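Sorting wire with a wrist camera: planning when you cannot see the ends
Speaker notes, version of 26th January. Slot is 30 minutes with questions.

Slide 1. Title
Say good morning, say the name of the group (Hisach, controls and software). Thank the organizers. Do not read the subtitle aloud.
I want to say early that this is a talk about software. The hardware people will be disappointed and they can find me at the coffee.

Slide 2. The task
We have lengths of thin insulated wire in a few colors, mixed on a table. Each color should go to its own container. For a person this takes maybe one minute and no thinking. For our planner it was three months of work, and I will tell which parts were hard.
Pause here. Last time I went too fast over this slide.

Slide 3. What we tried first
The first version of Beltness, our planner, had a classic structure. Segment by color, fit a center line to each wire, find a free end, grasp near the end, pull. It is a clean idea and I still like it. It fails when two wires cross many times, because the center line jumps from one wire to the other, or from one part of a wire to another part of the same wire.
Show the plot with the jumps. Explain the axes, people always ask.

Slide 4. The change
We stopped to ask for the full path of the wire. Now the perception part gives only three things for every pixel: color class, a height estimate, and a score for "is this the top strand". The planner chooses a grasp from these, lifts a little, and looks again.
The important word is "little". The lift is 30 millimeters. If the force at the wrist goes up during the lift, the plan is cancelled and the wire is put down in the same place.

Slide 5. Control loop
Two loops. The fast one runs at 500 Hz and knows only about force and position. The slow one runs when there is a new image and the arm is still. We had a version where the slow loop could interrupt the fast one in the middle of a move — please do not do this. We lost a week on it.
Stubbs is the small tool that records both loops with one clock. Mention that it can replay a log into the planner without the arm. Most bugs in this talk were found that way.

Slide 6. Training data
We labeled 855 images by hand. Of these, 645 were used for training and the rest stayed apart for testing. All from the wrist camera, because a second camera above the table gave us calibration trouble that I do not want to discuss today (ask me after).
Be careful with the claim here. The set is small and it has only one type of table surface.

Slide 7. View from the wrist
Leave this slide on the screen a little longer than the others. Begin with the tangle: blue and red, many crossings, and one blue loop standing up high above the rest. The top strand score likes such a loop very much. The color of the loop is clear, so the destination seems easy, but the red goes through the lower part of the same tangle. Then point to the teal tub with red and the orange one with black.
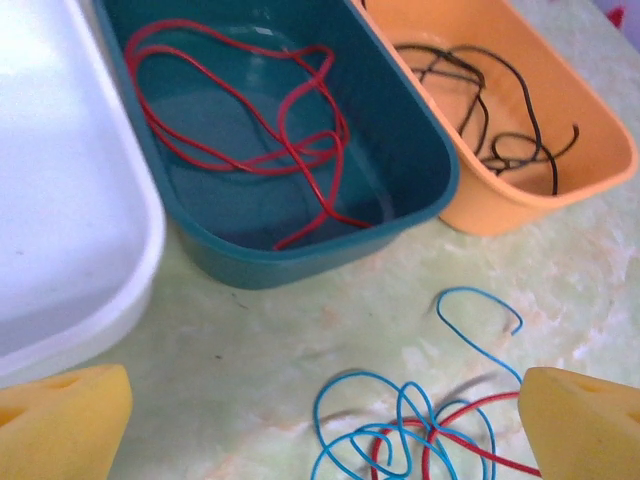

So the question for the planner is what it should do with a strand which is easy to grasp but is not free. Our answer is a cost for "other color nearby". The cost grows with the number of crossings inside a small circle around the grasp point. With a high cost the planner still may choose the strand, but it must use the slow lift and take a new image before any transport.
Another point, about the fingers. They hide part of the work area, and a wire which goes behind a finger looks like a wire that ends there. For a long time we had false free ends along the finger border. Now we mask the fingers and grow the mask by a few pixels, and an end that touches the mask is marked unknown.

Slide 8. Containers
Short slide. Container positions are found again before each drop. We do not store them, since a container can be pushed by the arm. The rule from color to container is a text file, and an operator can change it without us.

Slide 9. Open problems
Wire that springs back after release. Black wire in dark shadow. Deciding when to give up on a knot: at present there is a fixed limit of attempts, and I am not proud of it.
Grindness, the simulator, does not model friction between two wires well enough. If somebody in the room has a good model, I would like to hear about it.

Slide 10. Questions
Repeat each question in the microphone. If they ask about speed, go back to slide 5. Backup slides start at 12, number 11 is empty and should be deleted before the file goes to the organizers.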